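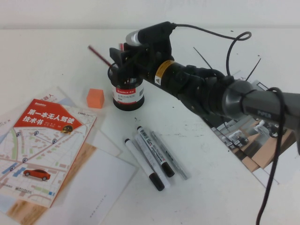
The Neltovell Desk Task Set is a bench exercise for school and college robotics clubs working with a single tabletop arm and a two-finger gripper. It supplies the written tasks, scoring sheets and control software for one full season of the Hernard Club Challenge, and the objects to be handled come from ordinary stationery. The first task is a grasp from above on a short, rigid object, such as the black container with the Comix label, with the fingers closing over the top and shoulder. Pencils and markers are left on the table for the later tasks, and paper is left flat underneath to give the camera a cluttered background.

Order code: 2495

Supplied in the set
Task book, printed, spiral bound
Scoring sheets, one pad
Table template marking the start area and the drop area
Zendus Recorder, site licence, 2 seats
Orange foam cube, spare

Not supplied
Arm, gripper, wrist camera, power supply, table and stationery. Clubs entering the Challenge use whatever arm they own, provided it can be stopped from a switch within reach of the operator.

Bench requirements
Flat, light-coloured surface, 1000 mm minimum along the front edge. Plain wall or screen behind. Cables are to be routed above or outside the working area; a cable that crosses the template during a scored run costs the team that run. Marks on the surface are allowed and need not be cleaned off between runs.

Software
Zendus Recorder stores joint positions, gripper opening and up to two camera streams against one clock. A season file holds a maximum of 2000 runs. Past that limit the program opens a second file and continues the numbering. Exported files load directly into the Wyss training scripts used in the advanced section of the task book.

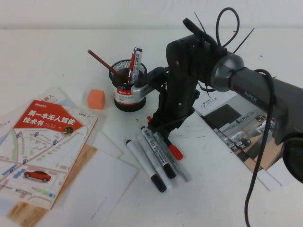
Page last modified: May 7, 2024

Task 3, loose markers
Markers are placed side by side on the table, touching or overlapping, at a slant to the front edge. The gripper approaches with its fingers pointing down and must take one marker without shifting its neighbours by more than the width of a barrel. Barrels of different thickness should be mixed. Caps may be any colour — the scoring sheet records position only.

Task 4, upright storage
The marker is carried to a holder and released inside it. Pencils or pens already standing in the holder stay where they are. A holder knocked over ends the run.

Task 5, book and paper
A paperback is laid over loose sheets at a small angle. Teams may push or lift. This task was revised in March and the old sheet, which asked for a lift only, is no longer accepted at Hernard events.

Compatibility
The table template is the same as in the previous edition. Scoring pads are not interchangeable. Recorder licences from the previous edition can be carried over by entering the old key at first start.

Replacement pads and templates are listed under Neltovell Club Spares.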